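August, checkout notebook, Nivia pilot

Big day! The test checkout took its first full round of coin payments with the burn rule switched on, and it held up. Writing it all down before I forget which branch had what.

Setup as of 9:40: the shop page talks to the Rolledent gateway on the test network, the gateway locks the rate, the buyer's wallet signs, and a slice of our fee goes to the burn address. Lahcen moved the rate lock to 12 minutes last night. It used to be 2, and slow wallets kept timing out halfway through a confirm. I was worried the longer lock would leave Nivia eating the price swings, so I ran the whole replay set from Darnden against it, all 3,357 orders. The swing loss came out smaller than the refund cost we had before. Love it.

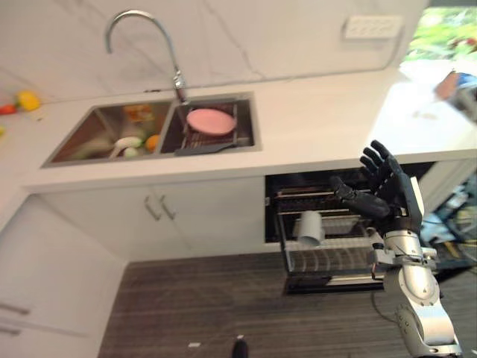 Sink, pink plate on the rack.

Fee burn, how it works now:

- fee is taken in the coin the buyer paid with
- the burn share gets split off **before** conversion, so no more rounding dust
- burns are queued and sent in batches of 200
- each batch writes one line to the ledger with the tx hash and the order ids

The batching is Ilham's idea and it's lovely. Network cost per order drops to almost nothing, and the ledger is short enough to read with your own eyes over coffee. I did read it (twice), and found one batch with a repeated order id. Traced it to the retry code: if the gateway answers late, we resend with a fresh request key, so both go through. Changed it to keep the first key for the life of the order. Reran the bad batch, clean this time.

Still ugly: partial payments. If a buyer sends a bit less than the quote, the order sits in `pending_short` forever and the burn share has already been queued. Nothing has been sent at that point, so we can pull it back, but the queue has no remove call. I wrote a quick one on branch `short-pay`. It has one test. It needs more than one test, Lahcen, I know. 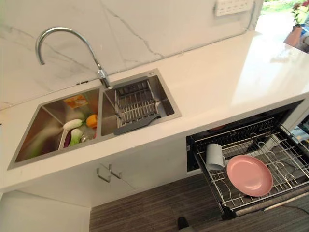 Radish, orange bell pepper, bok choy and eggplant in the left bowl.

After lunch I tried the refund path with Mostafa on the other end playing the annoyed customer (he is very good at it). Refund in the same coin works. Refund in a different coin works too if the new quote comes back in time; otherwise it falls back to store credit without telling the buyer. We need a message there. Draft wording is in the shared doc, please make it sound less like a parking ticket.

Then the question of whether to burn on refunded orders at all. My plan was to leave the burn alone once the batch is out and give the buyer the full amount from our side. Simple to code, simple to explain on the help page. I posted that in the channel at 3:15.
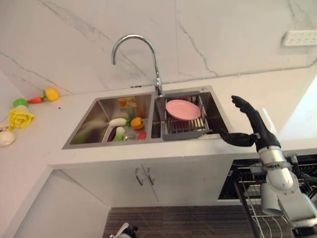
Zdislava wrote back that simple is fine for small baskets, but a big refund after a burn means we pay the fee share out of pocket, and she'd like the batch held until the return window closes. Fair point! Holding is just a date check on the queue. The catch is that Ouali wants the burn total on their page updated daily, and held batches would make it look stuck. Maybe show two totals, queued and burned.

To do:

- [ ] more tests on `short-pay`
- [ ] date check on the burn queue, off by default
- [ ] message for the store credit fallback
- [ ] ask Yatziri if Ouali can live with two totals
- [x] request key fix, merged

Replay set is running again overnight with the hold turned on. Logs go in the usual folder.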